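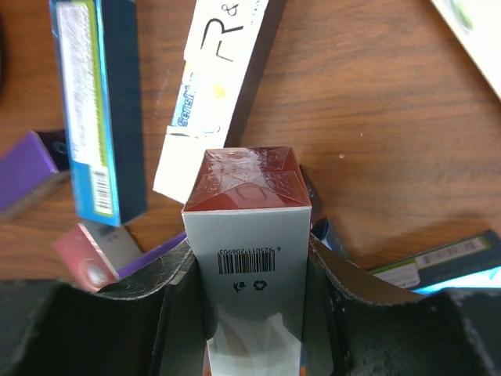 Leave things in the box they came in

My sister-in-law, Neema Kioko, spent most of January moving the contents of her kitchen into glass jars. She bought the large set from Jinetti, with the bamboo lids and the chalk labels, and it does look good. It also cost more than 80 pounds, and by the time she had finished she could no longer tell me how long to cook the rice.

I think the fashion for decanting has gone too far. A cardboard box is a decent piece of storage. It has straight sides, so it stands next to other boxes without wasting space. It can be written on with a biro. When it's empty it folds flat and goes out with the recycling on Thursday.

It also carries information. Dates, weights, allergens, cooking times and the maker's address are all printed on it, and most of us don't read any of that until the day we need to. My mother kept her tea in a Fullen tin for years and topped it up from whatever packet was open, so the tea at the bottom must have been older than some of her grandchildren.

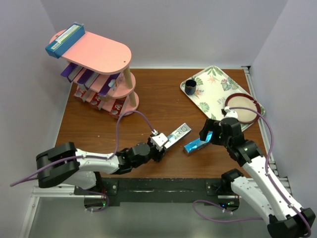
The usual argument on the other side is that packets are ugly. Some are. Makers choose loud colours because they want to be noticed in a shop, and that is tiring at breakfast. But loud colours are useful at home too. I can find the plasters in the dark end of the cupboard because I know the colour of the box. If they lived in one of 7 matching white tubs, I would be opening lids.

There is a fair case for jars with flour and sugar, where the paper bags split and the moths get in. I use two old Kuusk jars for those, and I cut the date off the bag and tape it to the back. Beyond that I can't see what is gained. A 500 gram bag of pasta never fits a jar sold for pasta, so the last handful stays in the bag, and now there are two things on the shelf where there was one.

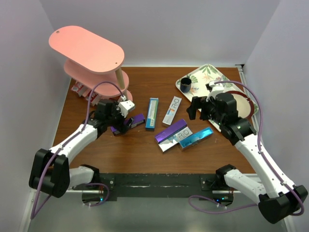
Medicines are another matter

With food the worst result is normally a bad supper. With tablets I'd be much stricter. Despina Voicu, who lives below me, used to tip hers into a small Mendine dish by the bed, and one night she could not say which of two white pills she had taken. She keeps the boxes now, with the leaflets inside, on a high shelf where her grandson can't reach.

Anyone who does use a weekly pill organiser should hold on to the original packets as well. A pharmacist on the phone will ask for the name and the strength, and both are on the front of the box.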